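Cargo rollover

Cargo rollover (also rolled cargo, or a roll) is the transfer of a booked container from the vessel named in the booking to a later sailing. The term is used in liner shipping for containers that were accepted for a voyage but did not load. It is distinct from a shut-out, in which the container reaches the terminal after the cargo cutoff, and from a blank sailing, in which the carrier cancels the port call or the whole voyage.

Causes

Most rollovers result from overbooking. Carriers accept more bookings than a vessel can carry, as a share of shippers cancel or fail to deliver their containers. When fewer cancel than expected, the surplus stays on the terminal. Other causes include weight limits reached before all slots are filled, mechanical trouble that leads to a smaller ship being used, missing customs papers, a late verified gross mass declaration, and shortened port calls made to recover a schedule.

Containers moving through a transshipment hub can be rolled more than once. Each connection depends on the arrival of the first ship and on space in the second, and a container that misses its connection joins the queue for the next one.

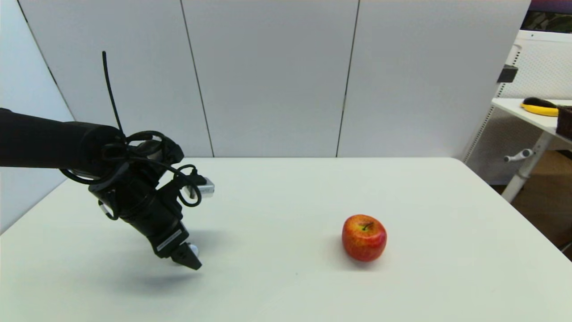 Robot arm over a white tabletop.

Selection of containers

The choice of which containers to leave behind is made by the carrier's stowage planners, usually in the last day before loading. Common criteria are the freight rate paid, the terms of any service contract, the discharge port, the weight of the box, and its position in the yard stack. A container buried under others may be left so that the crane schedule is kept. Refrigerated containers are limited by the number of power outlets on board and are planned separately from dry boxes. Dangerous goods are subject to segregation rules and may be rolled when no permitted slot remains.

Shippers under long-term contracts often hold a space guarantee. Spot cargo has no such protection unless a loading fee has been paid.

Measurement

The rollover ratio is the number of containers rolled divided by the number booked to load in the same period. Published ratios differ in method. Some count only transshipment containers, while others include boxes at the port of origin. Annamalai proposed counting each roll as a separate event, so that a container rolled 2 times at one hub adds two to the total. Under this method the feeder operator Poojary recorded 2,676 events at the transshipment terminal of Budora in one May, where the older method gave a figure between 2,000 and 3,000 depending on the treatment of empty containers.

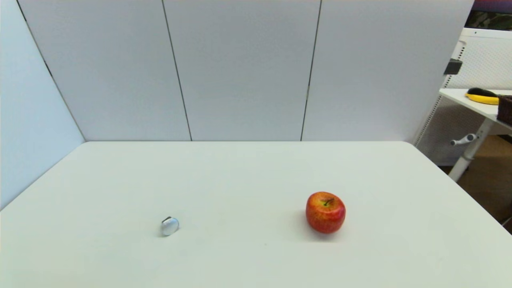

Vol. 2, p. 2676

Costs and liability

Standard bill of lading terms generally do not promise a delivery date, and a carrier is seldom liable for delay caused by a roll. Storage at the terminal may be charged to the shipper or absorbed by the carrier, depending on the contract and on which party caused the roll. Indirect costs include extra inventory, missed sales periods, and expired letters of credit. Some cargo insurance policies exclude loss caused by delay even where the delay itself follows from an insured event.

Notice

Notice of a roll is sent by electronic message or through a booking portal. The Volix message format carries a reason code and the name of the replacement vessel. The Illuter format carries the new sailing only, and the reason has to be requested from the booking desk.

See also

Blank sailing
Demurrage
Slot charter
Transshipment

References

Annamalai, Mohandas. "Event Counting in Rolled Cargo."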